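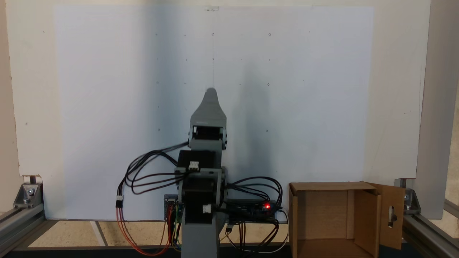 Arm Bench Group, Vemley Makerspace
Minutes of the February meeting

Started Wednesday at 7:15 pm, later than planned as the front door code had been changed. Minutes of the January meeting were accepted with one fix: the spare motor order was for 2 motors, and the earlier minutes had left the number out.

1. Gripper tips

Main item of the night, and a good one! We are comparing the pointed Mollah tip with the flat two-finger gripper from last fall. Each one gets 15 runs at touching marks on the white board, then 15 runs at nudging a foam block along a line.

The Mollah tip did very well on the board. It landed inside the mark on 13 of 15 runs, against 8 for the two-finger gripper, and both misses were on the far left. The group was really pleased with this. The foam block went the other way — the pointed tip slides off if the block turns even a little, and the two-finger gripper had no trouble at all.

Agreed to keep both and stop looking for one tip that does everything. A version of the pointed tip with a blunter end will be printed before next time. There was a long talk about infill and we did not settle it. First print will be at 100 percent so that we can rule out flex.

2. Controllers

Holtano board and Sarance board were run on the same arm with the same motion file. The Holtano starts faster and the motors sound smoother at low speed. The Sarance has the nicer setup screen and was the only one that let us save the home position without a workaround. Several people would like to see the Sarance at a higher step rate before we pick.

The long test file has 405 moves. Holtano finished it. Sarance stopped at move 212, and we think that was a loose motor plug, so the run does not count and will be repeated.

3. Wiring

Cable loops at the middle joint need shortening or tying back. One suggestion was a printed clip on the base column, another was plain spiral wrap. Spiral wrap will be tried first as we have a roll of it already. Please label both ends of any motor cable you unplug.

4. Overhead camera

Put off again. The mount is printed but the screws are the wrong length.

5. Any other business

The library has asked for a short demo for kids. Everyone is keen! The foam block job is probably more fun to watch than the board.

To do before next meeting:
Print blunt tip
Repeat Sarance run, all 405 moves
Spiral wrap on the arm
Camera screws
Reply to library

Closed 9:05 pm.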